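Urnance College of Hospitality
Introduction to Food Service Operations
Unit 4 Handout: Selecting, Stocking and Replacing Tableware 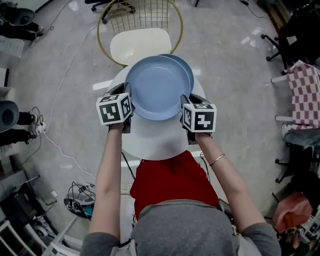
Comment received from Derkeck on the previous edition of this unit: the section on stock levels treats every plate as if it were always available, when a good share of the stock at any moment is in the dish room, in a cart, or waiting to be sorted. The comment is accepted, and section 4.3 has been rewritten to take it into account. Students who still hold the older handout should discard that section.

4.1 Scope of the unit

This unit covers plates, bowls, cups and saucers used in dining rooms with table service. Glassware and flatware are treated in Unit 5. Disposable ware is mentioned only where it affects the stock of permanent ware. Kitchen equipment and serving platters are outside the scope of the course.

Students are expected to have read Unit 3 (Menu Planning) before the lecture. Most decisions about tableware depend on the menu, and several terms introduced there, including cover, turn and course count, are used here without further definition.

4.2 Selection

Selection begins with the menu and the service style. A dining room that serves soup at every meal needs a different mix of pieces from one that serves it twice a month, and the first task is to list the pieces each menu item requires. The list should be made item by item. Pieces that serve more than one purpose are then combined. A shallow bowl with a wide rim may be used for pasta, salad and some desserts, and a dining room that accepts this can often drop an entire size from its order.

The following points should be considered for each piece on the list.

Size. The outside diameter determines how the piece fits on the table, the tray and the shelf. The well, meaning the flat or slightly sunken area inside the rim, determines how much food it will hold attractively. Two plates of the same outside diameter can have very different wells. Portion standards should be tested on a sample before any order is placed.

Rim. A wide rim frames the food and gives the server a place to hold the plate without touching the eating surface. It also takes up table space. On small tables set for four, wide-rimmed dinner plates may leave too little room for bread plates and glasses. Narrow-rimmed or rimless plates, often called coupe plates, use the space more fully but require greater care in carrying.

Color. White remains the usual choice in institutional dining and is the easiest to match when replacements are bought years later. Pale colors are acceptable for most foods and can distinguish one dining room or meal period from another. Dark colors show scratches from flatware and mineral spots from hard water. A colored line should be chosen only when the supplier states in writing how long it will be kept in production.

Finish. Glossy surfaces generally clean more easily. Matte surfaces vary a great deal from one maker to another, and some will pick up gray marks from knives. Samples with a matte finish should be cut on with the flatware the dining room already owns, then washed, then examined under good light.

Weight. Heavy ware is often assumed to be strong. Strength depends on the body, the firing and the shape of the edge, and a heavy plate with a thin edge may chip sooner than a lighter plate with a rolled one. Weight does affect the staff directly. A server who carries three loaded plates many times in a shift will feel the difference, and so will the person lifting full racks in the dish room.

Stacking. Plates should nest without rocking. The foot of the upper plate should rest within the well of the lower and should be smooth to the touch. An unglazed or rough foot will scratch the surface beneath it, and the damage is usually noticed only after several months of use.

4.3 Par stock

Par stock is the quantity of a piece that the operation should hold in order to serve its busiest meal without delay. It is stated as a multiple of the number of seats.

At any time during service, the stock of a given piece is divided among the following positions:

On the table or in the guest's use
In the service station or kitchen, ready for use
In the dish room, soiled or being washed
Cooling, sorting or in transit back to the shelf
In reserve storage

Earlier editions counted only the first two. The revised method begins with the pieces in use at the busiest point of the meal, adds the pieces that will be soiled before the first clean rack returns, and then adds the reserve.

Worked case. The Enmont dining hall has 152 seats and serves its main meal in two turns. Every guest receives one dinner plate. The dish room does not begin returning clean plates until the second turn has been seated, and so the hall must hold at least two full sets of dinner plates to get through the meal. A third set is held partly in the service stations and partly in reserve. The par for dinner plates is therefore three times the number of seats. Bread plates are cleared early and return to the shelf during the first turn. Their par is set at two.

Students should note that the answer depends on the timing of the dish room at least as much as on the number of seats. If the same hall opened its dish room half an hour earlier, the par for dinner plates could be reduced, and the saving in purchase cost should be compared with the added labor.

Pieces that are used for several purposes require special attention. When a bowl serves both soup and dessert at the same meal, the two uses must be added together. This is the most frequent error in student papers for this unit.

4.4 Handling and storage

Most breakage takes place away from the guest. It occurs where soiled ware is set down, scraped, stacked and racked, and the layout of that area deserves careful planning. The landing table should be large enough to receive a full tray without anything being pushed aside. Like pieces should be stacked together. Mixed stacks lean, and the smaller pieces inside them are chipped by the larger ones above.

Stacks should be kept to a height that one person can lift with both hands at a steady grip, with the elbows close to the body. A stack should be set down level and never slid across another plate. Cups are not to be nested unless the shape was designed for it.

Clean ware should be stored dry, at a height between the knee and the shoulder. Pieces used daily belong at the front. Reserve stock should be rotated into use at least twice a year, so that the pieces in service wear evenly and a sudden need for the reserve does not produce a table with visibly newer plates beside older ones.

Chipped or cracked ware must be withdrawn at once. A chip cannot be cleaned reliably, and it presents a risk of injury to guests and staff. Each dish room should have a marked container for withdrawn pieces. The contents should be recorded by type before disposal. A piece thrown away without being recorded will appear at the next inventory as unexplained loss.

4.5 Replacement rates

Loss is best stated against the number of covers served. A rate given by the month tells the manager little unless the months are equally busy.

The two operations used for comparison in the lecture are the Enmont dining hall and the Venter conference center. Enmont recorded a loss of 16 pieces for every 1,000 covers in the period studied. The Venter center kept its records by the month only, and no comparable rate could be worked out, although in its busiest month it served over 1,000 covers on banquet menus alone. Students will be asked in class to list the records that Venter would have needed to keep.

Loss includes breakage, withdrawal for chips, pieces carried off the premises and pieces discarded with food waste. The last of these is often larger than managers expect, particularly for small items such as sauce dishes. A change in the scraping procedure should be tried before a larger order is approved.

Replacement orders should be placed on a regular schedule. Ordering only when a shortage is felt leads to small orders at high freight cost and, in colored lines, to shades that do not match. The order form should state the pattern name, the supplier's item number, the size, the case pack and the quantity needed to return to par.

4.6 Written assignment

Choose a dining room that you are able to visit during a meal. Obtain permission from the manager before you begin. Prepare a report that covers the following.

The menu for one meal and the list of pieces it requires
The path of a dinner plate from shelf to table and back again, with the time spent at each position
A recommended par for three types of piece, showing the reasoning for each
One change in handling or layout that would be likely to reduce loss

Reports should be typed and submitted before the start of the Unit 6 lecture. Drawings of the dish room may be done by hand. Reports that give a par without showing the reasoning will be returned for revision.

4.7 Terms for review

Coupe
Cover
Foot
Par stock
Reserve
Rim
Turn
Well
Withdrawal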